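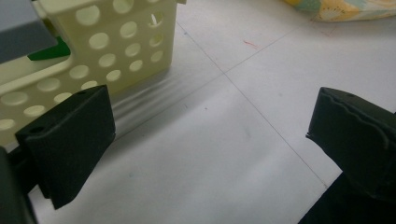 Hall closet, shelf 2. Perforated plastic bins work better here than solid ones. Gloves and hats go in slightly damp more often than people admit, and the holes let them air out.

Measure the inside of the shelf at the back wall as well as the front. Mine loses 4 mm in depth on the left side. A bin that fits at one end will overhang at the other.

Most of these bins taper. The size on the label is the rim. The base is smaller, so anything with a flat footprint (folded scarves, shoe boxes) needs to be checked against the base.

Small items fall through or snag. Keys, batteries and hair ties go in a lidded box inside the bin. Riaan Mathebula lines his with a cut sheet of shelf liner, but that closes off the bottom holes.

Cleaning: warm water, dish soap, a bottle brush for the holes. Rinse from the outside in. Leave it upside down on a towel overnight. Pale plastic shows dust along the edges of the holes first.

Labels: adhesive ones don't hold on a perforated wall. Use a card tag and a zip tie through two holes in the top row.

Winter stuff goes back in the bins in October. Shelf 3 still has to be measured.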